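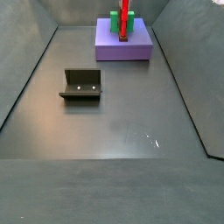 Notebook, peg cell. Equipment list for next year, first pass, December

Grakar want the order in before the price list changes, so this is what I would sign for today. Enclosure: keep the present one. The floor has scuffs and a scratch on the right-hand side, none of it near the purple block or the black bracket, and a replacement panel can wait. Uzma asked for a second enclosure; not in this round.

Finger pads are the item I would put first. We have one set and no spares, and any damage stops the cell until Jadoon can machine new ones. Their minimum batch is 26. Too many for us alone, but Griet thinks the other bench would take half.

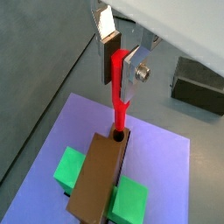

Split that way, the pads come out of consumables and need no separate approval. Shahzad to confirm the drawing revision before anything is sent.

Remaining lines:

1. Cap screws, box of 200. Stock item, order with the pads.
2. Red pegs, 40 off, same supplier as before. Ask for the dimension report this time.
3. Second wrist camera. Quote from Sustby is valid for around 100 days. Hold until Sadia has compared the lens options.

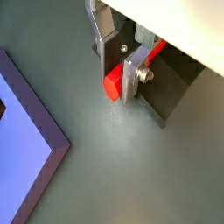
4. Cudon service contract. Renew at the basic level. The extended one covers parts we already keep on the shelf.

Open: whether the fixed camera needs its own line or goes under the cell. Shabnam prefers its own line for depreciation. I have entered it separately for now.

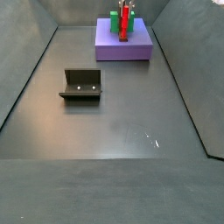
Fixed camera view, gripper on the red peg between the green blocks.

Draft to Griet by 16:00. Prices still missing for items 2 and 4.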